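I spent a Wednesday at the Grarkik lab in Plalladberg, watching a robot learn to go shopping. I'd packed sandwiches, which was wise, as learning takes ages!

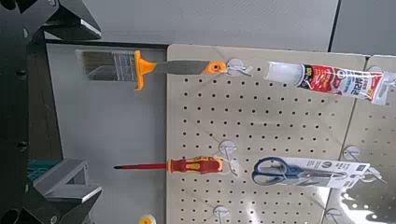
The method is called Joden, and what I like is how little it asks of people. Someone steers the arm through a job 40 times, then it practises alone, all night if need be, and keeps only the tries that worked. Hanging goods are a proper test: the paintbrush has one small hole at the end of its handle, and the clear plastic hooks half vanish against the cream pegboard (I had to squint too). Over 2,027 tries, the team says, dropped items fell from 31 in every hundred to 2.

Next comes the Sutcliffe trial, in a real shop with real mess. I've asked to go along.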